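So the Pundano freestanding shelf unit has been up in my kitchen since October and I think I've lived with it long enough to have opinions. I wanted somewhere for the tins, the tea and all the jars that used to topple out of the cupboard over the kettle, and I didn't want to drill into the wall (rented flat, grumpy plaster). It was this or the Wada, which is prettier but has those spindly legs, and my floor slopes towards the back door.

Putting it together took me most of a Saturday afternoon. The instructions claim 25 minutes. Ha! The uprights go together nicely enough, but the clips that hold the shelves are fiddly little beggars and you have to press each one in with your thumb until it clicks. There are 12 of them in the bag and no spares, and I spent ages on my hands and knees looking for one that had shot under the cooker. Do the clips over a tea towel, is my advice. I'd also get someone to hold the back while you fix it on, as it bows a bit in the middle until it's fully in.

Once it's up, though, it's lovely and solid. I loaded the bottom with flour, rice and the big slow cooker and it hasn't budged. The feet screw in and out so I could level it against my silly floor, and that alone was worth the extra money over the cheaper one I nearly bought in Polcombe.

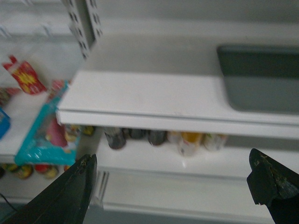 The other thing I was worried about was cleaning. I'm a messy cook and I drip honey on everything. So far a damp cloth does the job, and even turmeric came off with a dab of washing-up liquid (I did panic for a minute). What I don't like is that crumbs gather right at the back where the shelf meets the panel, and you need an old toothbrush to get them out. I've started doing it when I wait for the kettle.

You can move the shelves up and down, but only in fairly big steps, so there's always one gap that's a smidge too short for cereal boxes. Mine go on their sides now. My old Ulum rack had hooks on the side for mugs as well and I do miss those! Pundano sell a hook rail separately but it seems cheeky to charge that much for a strip with bumps on it.

It came in 3 boxes, by the way, and they turned up on different days, so don't clear the kitchen until you've got the lot. I lived out of carrier bags for most of a week.

Would I buy it again? Yes, I think so, and I'm already eyeing up the narrow one for the bathroom if it ever comes down in price. Four stars from me, and it would have been five with a couple of spare clips in the bag.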